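Minutes of the Okodum Upkeep Meeting
Nallunholm, second-floor lounge, Friday

Present: Saskia Tapsell (chair), Reet Žukauskas, Fedir Stasiv, Vilém Jurčo
Apologies: Valentyna Yatsenko, who sent her notes on the wrist ahead of time, for which many thanks
Minutes taken by Reet

1. Opening and last minutes

Saskia welcomed everybody and said how pleased she was that we were finally giving Okodum a whole meeting instead of the last five minutes of somebody else's. The August minutes were accepted with one change: Fedir asked that "the wheel thing" be written as "squeak from the left drive wheel," and this has been done.

2. Floor map and driving

Fedir has redrawn the kitchen part of the map. The old one treated the carpet and the wood-look floor as a single surface, and the robot took the red-orange strip between them at full travel speed, which was hard on the tray and harder on Fedir. It now slows down before the strip and picks up again once both drive wheels are over.

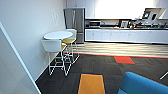 Kitchen end of the lounge, with the high table and stools by the wall.

Vilém wondered whether the thin white stool legs are being picked up properly by the low scanner. Fedir said they come and go on the map depending on the angle, so he has drawn a keep-out area by hand that takes in the table and both stools, with a bit to spare. Saskia asked what happens if somebody pulls a stool out to sit down and leaves it there (a fair question, and we spent a good while on it!). For now the depth camera should catch the seat and the robot will stop and wait. Fedir will test this with the stools in several awkward spots and report back.

There was also some talk about glare. The kitchen end gets very bright toward the top of the view, and Valentyna's notes say she would like the exposure limit lowered before anybody touches the camera calibration. Agreed.

Action: Fedir to test the stools. Vilém to lower the exposure limit and save the old settings under a separate name.

3. Wrist and gripper

Valentyna's notes were read out in full. The wrist joint has been throwing fault 703 on the way back from a high reach, never on the way up. She has reseated the connector and rerouted the cable so it has more slack at the elbow, and she would like us to run the arm through 30 slow reaches before we call it fixed. She also reminds us, kindly but firmly, that the Usmani finger pads want wiping at the end of the day and should be left to dry before the gripper is closed.

The pad counter stood at 2000 grips when she wrote. Vilém would rather change the pads now than argue over them later, and there is a new set in the Skellbridge box on his desk. Everyone was happy with that.

Action: Vilém to change the pads and reset the counter. Reet to run the slow reaches and write down any fault, along with the arm position.

4. Closet reach

Reet went over the taught positions for the hanging work, which had drifted since the arm was taken off and put back. The left and right hook positions have both been taught again from the same starting pose, and the grip force is down to 47 on the controller's own scale.

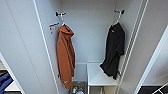 The approach path is the part still giving us trouble, and Reet would like another pair of eyes on it. At present the arm comes in high, levels out and lowers toward the hanger, and it needs to keep well away from the wire rack on the right the whole time. The black T-shirt hangs a little twisted, with one sleeve turned toward the rack, so a path worked out from the hanger alone leaves less room than it seems to. Vilém suggested shifting the last waypoint to the left and slowing the final stretch, and Saskia was all for trying that before we start on anything cleverer. The orange jacket hangs lower, over the little gray bin, so its retreat path will be kept separate and the arm is to lift fully before it turns.

Action: Reet and Vilém to go through the approach together, one of them holding the stop button.

5. Any other business

Fedir asked for the charger contacts to be added to the cleaning sheet. Agreed, and Saskia will print a new one. The next meeting will be in the same room, and Valentyna hopes to be with us.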